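Workshop notebook – hand-held gripper, Mikden build

Monday, second bench

Good day today! The new fingers are on, the trigger pulls smoothly and for the first time the whole thing feels like a tool and less like a bag of bits. Writing this up before I forget the settings again.

Where I'd got to last week: old fingers kept twisting under load. I'd blamed the pivot pins, but Behrouz Mahmoudi had a go with it on Thursday night's leftovers (a tin lid, a glue stick, the blunt end of a scriber) and said straight off that the finger roots were bending. He was right. Held one in the vice, pushed the tip with my thumb, and there it was, flexing right where it meets the body.

So, new fingers. Thicker root, flat inner face, raised rims on the top, printed in the dark grey from the Ginting spool. I slowed the outer walls right down and it's a much nicer print than the last pair, though the texture is still a bit rough and I rather like it. Print time for the pair was 6 hours, and I slept through most of it.

Fitting notes, mostly for me:
– 4 screws, short ones from the Rarnia box. The long ones bottom out before they clamp.
– Do the left finger first. If you do the right one first you can't get the driver in without taking the trigger off, and then you lose the spring. (Found the spring. It was in my sleeve.)
– Opening set to 118 mm tip to tip at full travel. The drawing says more, but the link starts to rub past that.
– Tighten with the jaws closed on a bit of card so they come up square.

Camera bracket went back on afterwards with no fuss at all, same holes as before. I've left the tilt where it was, as I like having both tips in view and plenty of bench between them. Logging works too: 1236 lines in the first test file, no gaps that I could find, and the opening value goes up and down when I squeeze. I may have sat there squeezing it for longer than the test needed.

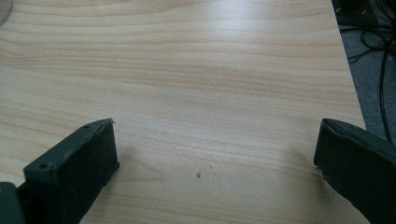

New fingers, jaws wide, second bench. Bit of fluff on the right-hand tip.

Still to do:
– Clean up the edges on the left finger, the upper corner is a bit ragged. Needle file, two minutes.
– Get the fluff off the right one before any pads get glued.
– Cables. The black ones on the floor by the bench are in a proper tangle and I'd like them tied up before the next session.
– Ask the Mellholm lot if they have any thin rubber sheet left. Grip on bare plastic is fine for blocks, but I want to try pens and teaspoons.
– Second set of fingers in the same file but with a slightly narrower tip, just to compare.

Behrouz wants a turn with it next and has his eye on picking up washers off a flat surface. I think the tips are too fat for that, and I'd love to be wrong. Body and trigger are in the blue crate, spare screws taped inside the lid.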